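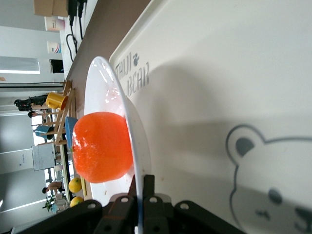 The Valtora 153 is a bench-top training unit for first-year engineering courses, built by Odent for teaching labs that cover sensors, motor control and basic automation. It ships with a control board, a power supply, 51 plug-in leads and a printed lab manual. The exercises start with switching and timing and move on to sorting by shape and surface finish. Several use everyday items as test pieces, such as a glossy white plate on a pale plastic tray, where students have to set a sensor to tell one light surface from another.

Programs are written in Endum, the software supplied with the unit. One license covers every computer in the lab. Files from the older Robles unit open in Endum but need their input numbers reassigned.

Specifications
Data log: 2,000 readings
Sample rate: 1,000 per second
Manual: 153 pages, spiral bound
Class use: two to four students per unit

Spare leads and replacement boards are sold separately. Orders placed before the end of April include the instructor's answer book.

Page updated 22/01/2019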